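March 2022

Brew notebook, Wetcombe shed

Batch 44, the pale one. Gravity reading this morning same as last two, so calling it finished. Gönül Sezer tasted from the hydrometer jar, says green apple. I get a bit of that too. Leave it on the yeast another 6 days, then taste again. Do NOT rack before then (looking at me).

Mash notes for next time. Strike water went in too hot, had to stir like mad and prop the lid open. Lost maybe a quarter hour. The Dumeren thermometer reads high at the top end, checked it against the Dursun one in boiling water. Taped a note on it. Somebody will lose the note.

Sparge stuck again with the wheat. Rice hulls!! Wrote that in August as well.

Hops: the Drastano pellets are all gone except for one open bag, 55 g, folded over with a clip. Smells ok, slightly cheesy. Use for bittering only. 80 g would of been better for the full recipie, so either top up with something else or shrink the batch. Gönül wants to shrink the batch. I want to top up.

Bottling: caps are low, need to order. Capper bell is sticking, took it apart, cleaned it, greased the spring, still sticks a little on the tall bottles. Sugar solution was too thick last time and didnt mix, hence the three gushers. Boil it thinner, put it in the bucket first, rack on top.

To do: new tubing, sanitizer, wipe down the fridge seal (mold starting on hinge side).

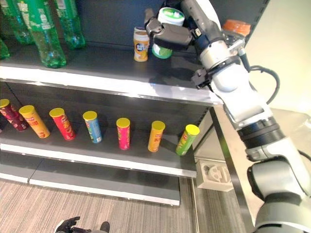
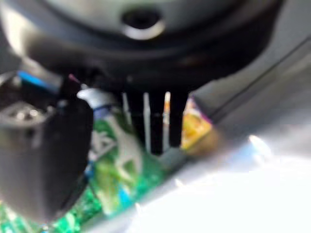 Top one: green soda bottles, upper shelf. Bottom one: gripper, close up.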